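Product Review: Koval Massing Kit for Urban Design Studios

Reviewed for the Trukden Urban Design Resource Library
Reviewer: Yaryna Yatsenko
March 17, 2026

Purpose of the review

The Resource Library lends physical and digital design tools to architecture schools, municipal planning offices and small practices in the region. Members have asked for guidance on modeling kits suitable for tall building studies at the district scale. The Koval Massing Kit was acquired in December for evaluation and has since been used in two studio courses and one public workshop. The findings below are based on that use and on the reviewer's own tests.

What the kit contains

The standard edition has 300 blocks in five footprints, a folding base board, 18 connector plates and a printed guide. The blocks are cast in a pale mineral composite and are intended for use at a scale of 1:1000. Connector plates join two or more towers at any level, so that sky bridges, shared podiums and stacked volumes can be tested without glue. A companion program, Brerari, reads photographs of the finished model and returns a simple digital version with floor area estimates. Brerari is licensed separately after the first year.

The kit was purchased at the list price of $196. Replacement blocks are sold in sets of 50.

Assembly and handling

The blocks are accurate and stack squarely. Towers of moderate height stood without support through a full day of handling by students. Very slender towers are less dependable. Where the smallest footprint was stacked to the full height suggested in the guide, a light knock on the table was enough to bring the model down. Users studying supertall proposals should plan to use the connector plates as hidden bracing or accept a slightly larger footprint.

The base board is the weakest component. Its hinge leaves a visible seam across the middle of the site, and blocks placed over the seam sit unevenly. In the second studio course, the instructor, Lorne Lapointe, had the class cover the board with a sheet of thick card on which the street plan had been drawn. This was an improvement, and the library now recommends it to all borrowers.

The composite surface marks easily. Graphite and ink do not come off completely, and blocks returned by the first course already showed gray edges. Members who need clean models for presentation should keep a portion of the blocks in reserve.

Value in the study of dense districts

The kit is at its best in early discussion. Participants with no design training were able to move volumes, compare heights and see how a cluster of towers would shade a park or close off a street. At the public workshop, held to consider the former rail yard at Cerkska, residents proposed an arrangement of mid-rise blocks around a single tower that had not appeared in any of the consultant drawings. Planning staff recorded the arrangement and carried it forward for further study.

The kit is less useful for questions of structure, servicing or climate. The guide devotes a chapter to "responsive" towers and suggests colored markers to stand for sensors, energy storage and water recovery. In practice the markers encouraged students to label a building as efficient without showing how it would perform. Instructors are advised to set the chapter aside, or to require a short written calculation for every marker placed on a model.

The companion program

Brerari performed adequately with simple models photographed in even light. Floor area estimates for plain towers were close to hand counts. Models with bridges or overhangs were read less reliably, and the program filled several open undercrofts as though they were solid. The export file opened in common modeling software, though every block arrived as a separate object and had to be merged by hand. The library does not consider the program a sufficient reason to choose this kit, and members should not include the renewal fee in their budgets without a trial.

Care and storage

The supplied box has molded trays that hold the blocks securely but take considerable time to refill. Borrowers are asked to observe the following steps before returning the kit.

1. Sort the blocks by footprint and set aside any that are chipped. Chipped blocks should be reported on the return form and not placed in the trays.

2. Brush loose dust from each block with a dry brush. Water and household cleaners dull the surface and should not be used.

3. Spread a plain, soft cloth over a flat table and lay the connector plates on it for inspection. Plates with bent tabs should be wrapped separately. 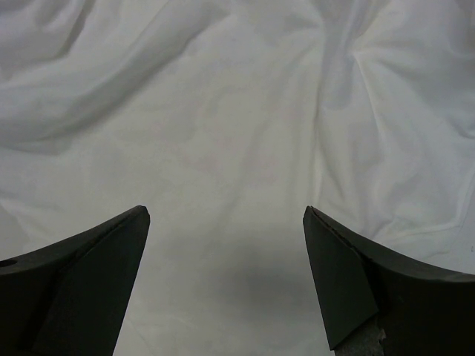

4. Close the base board with the hinge facing outward and place it in the lid of the box, above the trays.

Recommendation

The Koval Massing Kit is recommended for teaching and for public engagement, with the reservations noted above concerning the base board and very slender towers. It is not recommended as a technical tool. The library will retain its copy for loan and will review the condition of the blocks at the end of the academic year.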